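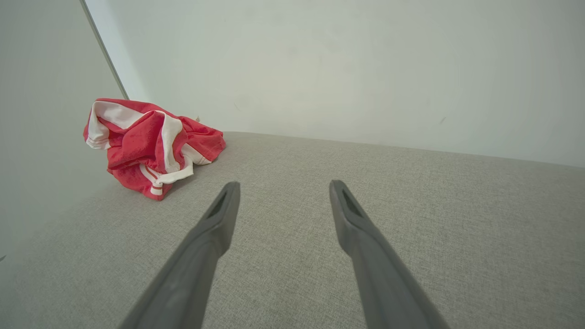 *Red and white garment on the light grey fabric surface, waiting to be folded.*

**Stovwood opens its Jerkstead tidying room this October**

I've been folding other people's jumpers for longer than I'd like to admit, so it's a real treat to tell you that Stovwood has a room of its own at last! We open in Jerkstead in October, just behind the Tawfik bakery, and the kettle will be on from half past nine.

We run small, friendly sessions on keeping clothes under control at home. Four people at a time, 2 hours each, and you bring whatever has been living on your sofa (mine is mostly cardigans). We start with a single bunched-up top, because a whole wardrobe is a horrible place to begin. Shake it out, lay it flat, sleeves in, fold up from the hem. Then we do it again with something slippery and everyone gets cross, me included.

Over the past year we took our sessions round church halls and spare rooms, and 669 of you came along. Between you, you sent 1,328 pieces of clothing on to new homes through our swap rail, Edetti, and the rail is moving in with us. Bring clean things in good shape and take home what you fancy. You don't have to swap like for like – a coat for a scarf is fine by me.

The new room has space for proper folding and a shelf for anything you can't decide about. I do keep a shelf like that at home too, and it's fuller than it should be.

Morning and evening sessions can be booked at the door or through the Stovwood newsletter. Reporters are very welcome to drop in for a look round and a slice of something from next door. Please bring a jumper.

**Ends**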